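Paltora Zweifingergreifer mit Handgelenkkamera

Artikelnummer: 495
Hersteller: Tramik
Lieferzeit: auf Anfrage
Preis: auf Anfrage, Staffelpreise ab 2 Stück

Der Paltora ist ein elektrischer Parallelgreifer für Tischroboter und kleine Industriearme. Er wird komplett montiert geliefert, mit Kamera, Halter und Anschlusskabel. Gedacht ist er für Aufgaben, bei denen unterschiedliche Verpackungen von einer Fläche aufgenommen werden, zum Beispiel Flaschen, Dosen und flache Behälter mit Deckel.

Die Finger sind schwarz und innen mit einer strukturierten Greiffläche belegt. Der Belag lässt sich mit einem feuchten Tuch reinigen und bei Verschleiß einzeln tauschen. Die Kamera sitzt hinter den Fingern und blickt zwischen ihnen hindurch auf die Arbeitsfläche. Beide Fingerspitzen bleiben auch bei voller Öffnung im Bild, was die Ausrichtung vor dem Zugriff erleichtert.

Kamerabild bei geöffneten Fingern, erst mit liegender Flasche, dann mit Kunststoffbehälter:
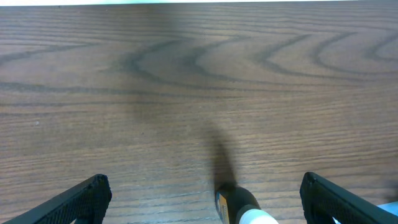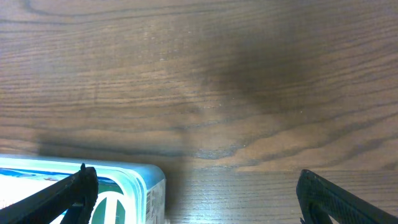
Die Kamera wird über USB angeschlossen und vom Rechner als normale Videoquelle erkannt. Ein eigener Treiber ist nicht nötig. Belichtung und Weißabgleich können automatisch laufen oder fest eingestellt werden. Für Aufnahmen, die später verglichen werden sollen, empfehlen wir feste Werte — die Automatik regelt sonst nach, sobald sich der Arm über der Fläche bewegt.

Zur Ansteuerung des Greifers liegt die Software Curkon bei. Sie enthält eine Bedienoberfläche für den Einrichtbetrieb und eine Schnittstelle für eigene Programme. Öffnungsweite, Geschwindigkeit und Haltekraft werden getrennt vorgegeben. In der Oberfläche lassen sich bis zu 7 Greifprofile speichern und einzelnen Produkten zuordnen. Weitere Profile können über die Schnittstelle geladen werden.

Lieferumfang
Greifer mit 2 montierten Fingern
Kamera mit Halter
Anschlusskabel für Greifer und Kamera
Adapterflansch (bitte Robotertyp bei der Bestellung angeben)
Software Curkon als Download
Montageanleitung in Deutsch und Englisch

Wartung
Die Führungen sind werkseitig geschmiert. Nach 2.000 Betriebsstunden sollten sie gereinigt und neu gefettet werden. Das kann der Betreiber selbst erledigen, die Anleitung beschreibt die Schritte. Die Fingerbeläge bitte regelmäßig auf Risse und glatte Stellen prüfen. Ersatzbeläge werden nur paarweise verkauft.

Hinweise zum Einsatz
Der Paltora ist nicht für Nassbereiche zugelassen. Bei glänzenden Verpackungen hilft eine seitliche, diffuse Beleuchtung. Nach einem Fingerwechsel muss die Nullstellung in Curkon neu eingelernt werden, ebenso die Lage der Kamera, falls der Halter gelöst wurde.

Vertrieb und Ersatzteile: Papadopoulos Automation. Leihgeräte für Versuche im eigenen Betrieb sind verfügbar, die Leihgebühr wird bei Kauf angerechnet.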